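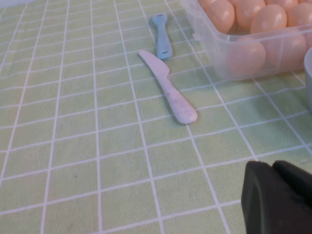
White toy knife on a green tabletop with a tile pattern.

In May we visited the open day of the Killero plastics factory in Hirnley. We came by bus from Iser, and the ride was longer than the timetable promised. From the last stop you walk along the canal, and the signs are small, so please look for the brick chimney.

The tour started in the yard, where each visitor got a paper badge and a pair of ear plugs. We were divided into 2 groups. Ours went first to the storage hall, where the raw plastic arrives as small grains in big sacks. I had expected a strong smell, but it was only a little sweet, like warm candles.

After this we saw the molding hall. The oldest press there was made by Masson and has the number 151 painted on its side. It is still used for small orders. Our guide explained that the grains are melted at about 200 degrees, pressed into the mold and then cooled with water. The noise was quite strong, and from the back of the group it was difficult to hear the explanations. I would have liked a printed sheet with the main steps.

The part I liked most was the mold workshop. A mold is a heavy steel block, and a small scratch inside it will be repeated on every piece. The workers polish it by hand with a paste and a wooden stick, and this can take many days.

In the canteen there was coffee and a very good plum cake. The factory shop accepts only cash, which we did not know before. The last bus back to Iser leaves early in the evening, so it is better to choose the morning tour.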